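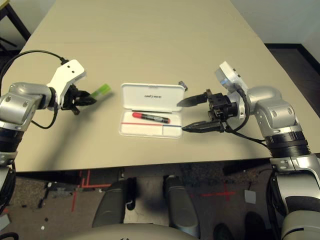 Green thing on the left, red marker already in its slot. The lid says UNITREE.

I have now spent most of June putting markers in a plastic case with arms that aren't mine, and I want to write down what I think before I get talked out of it.

For anyone who missed the last post: I'm at Norska three afternoons a week, helping collect demonstrations for a policy that is supposed to learn how to pack small items into a container. I drive. The arms copy me. Everything gets recorded, the joint positions and the camera views and the gripper commands, and later it all goes to Dario Bortolotti, who trains something on it and tells us how it did. One attempt from start to finish is an episode. As of yesterday we have 621 of them that passed review.

Dario is pleased with 621. I am less pleased, and I'm the one who made a good share of them, so let me complain.

My first complaint is that they're all the same. I don't mean exactly the same. We move things before each episode, turn the marker a little, slide the case an inch over, and the log sheet has a column where you tick off that you did it. But I know what I do when I'm told to put something down in a random spot forty times in an hour, and it is put it down in the same comfortable place with a bit of a twist. I went back and watched a batch of my own starts in a row. The marker drifts around inside a patch I could cover with my hand. A person watching would say the task is "pack the marker." A learning system could be forgiven for thinking the task is "go to that patch."

I raised this and got the answer I always get, that variety comes with volume. I don't believe it. If I make the same mistake 600 times I have a very thorough record of my mistake. Rajeshwari Gowda, who runs the collection side and is a good deal more patient than me, did at least take it seriously. She printed a sheet of start positions with angles on it and now you have to use the next one on the list whether you like it or not. I hated it for a day. The episodes got slower and uglier and I think they are probably worth more, though I notice I'm saying "I think" there, and I'd want to see it tested before anyone puts it on a slide.

Second complaint: my hands are in the data, and by that I mean my habits. I'm right-handed. Given a choice I will do the interesting part of any job with the right arm and use the left one as a sort of paperweight. Rajeshwari is left-handed and does the opposite. So for what is on paper one task, we have two quite different ways of doing it, mixed together in one folder with nothing in the labels to say which is which. Dario says the model can handle more than one way of doing a thing. Maybe it can. I've also seen what happens when it can't, on the earlier Lonance project, where both grippers set off toward the same object, slowed down, and hung there over the table like two people in a doorway. The average of two good plans was no plan at all.

We talked about making everyone work the same way. I was against it, then for it, and now I'd settle for writing down the operator's name on every episode so the question can be looked at later. It's one extra field. It took 8 days to get it added.

Third complaint, and the one I care about most, is what gets thrown out. The review rule when I started was simple: if the item ended up in the case, keep it, and if it didn't, delete it. Sounds sensible. But think about which episodes that leaves you with. You keep the ones where the approach was clean and the grip was good, and you lose nearly everything where the operator got into trouble. Then the trained policy bumps a marker a half inch to the left on its own and has never in its life seen a marker that's been bumped. It reaches for where the marker ought to be. It closes on air with total confidence, carries the air over to the case and lets go of it. I watched it do this for most of a morning. 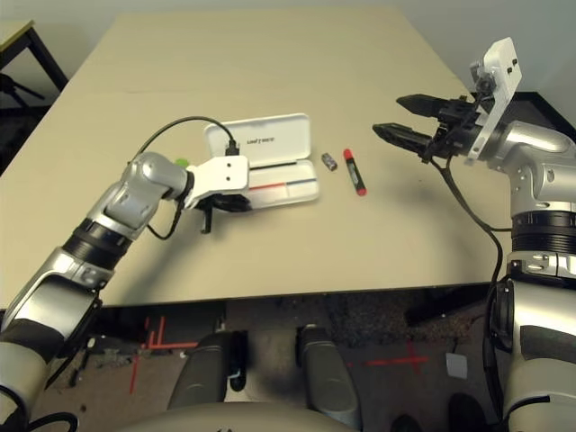
Case open, marker and the little gray cylinder both still out on the table.

The layout in that second photo is one I like, for what it's worth. The marker is at a slant, the cylinder is lying on its side, and there's nothing tidy about how either of them sits relative to the case. A round thing on its side is a pain to pick up with two straight fingers. You come in a touch too hard and you're chasing it. I'd take a hundred starts like that over another afternoon of my neat little patch.

So now, after some arguing, we keep recoveries. If you knock something and then fix it inside the same episode, it stays in, and there's a tag for it. What we don't do is knock things on purpose, or at least we're not supposed to. I tried a few and they looked fake even to me. When you mean to miss, you miss politely. The real fumbles have a nasty little jerk in them and a pause afterward where the operator is thinking a word I won't type. I wonder what the model makes of the pauses. Nobody trimmed them for the first two weeks. There could well be a machine somewhere down the line that stops and sulks for a second and a half after every contact, and it will have learned that from me.

I should say something about the demo people, because they are the reason I get worked up. A fellow came through from Steiner, who may or may not be putting money in, and he was shown a run where the arms did the job start to finish with no one driving. It was a nice run. He asked how often it works and was told the success rate on the evaluation set. He wrote it down. What he didn't ask is where the evaluation set came from, and the answer is that it came from us, same table, same lights, same case, same two or three people deciding where "random" is. I don't call that a lie. I do call it a test where the students wrote the questions.

My suggestion was to hand the next evaluation to someone who has never driven the arms and let them lay out the objects. They'd put a marker standing on its end. They'd put the cap half under the lid. They'd start with the case closed, probably, and then we'd find out what we have. Dario's response was that this would be unfair to the model. I said yes. We left it there.

Things I've changed my mind about, in the interest of balance:

Driving both arms is harder than it looks and I was wrong to be snooty about the early episodes. You have no feeling in the fingers. You're judging contact by eye, and once the gripper is down over something small it blocks your own view of the thing. I used to come in from straight above every time. Now I come in lower and from the side where I can, and I've started watching the shadow on the tabletop instead of the object. It works pretty well until someone changes the lighting.

Short sessions are better. I thought the limit was fussy when Rajeshwari brought it in, since I can drive for two hours without feeling tired. But you can see it in the recordings. By the end of a long stretch my paths get lazy and I stop lining up before I close. The grip still works most of the time, so it passes review, and in it goes. A sloppy success is the worst thing we collect and there's no tag for it.

And the green bit is a good object. I complained about that too, early on. It's small and you can partly see through it, and I couldn't tell from the camera view exactly where it stopped and the table started. I asked if we could swap it for something sensible. Rajeshwari said that if I couldn't see it well then that was the argument for leaving it in, and she was right, and I've told her so.

What would convince me? I've been asked that a few times now, usually by people who want me to stop talking. I'd like to see the policy trained on half the data, picked for spread, against the policy trained on all of it. I'd like a new case with a different tray. I'd like somebody to move the table. If the numbers hold up after that I'll write a cheerful post with no complaints in it. We have a version of the comparison planned on the Nirum machines, once they're free, using 2 operators and the printed start sheet from the first episode on. I've offered to be one of the operators. Dario wants someone with fewer opinions.

Meanwhile I'm back in tomorrow at one o'clock, and the next position on the sheet is number 8, with the marker pointing directly away from me, at the far reach of the right arm. I've tried it twice. I dropped it both times, got it back once, and tagged that one as a recovery.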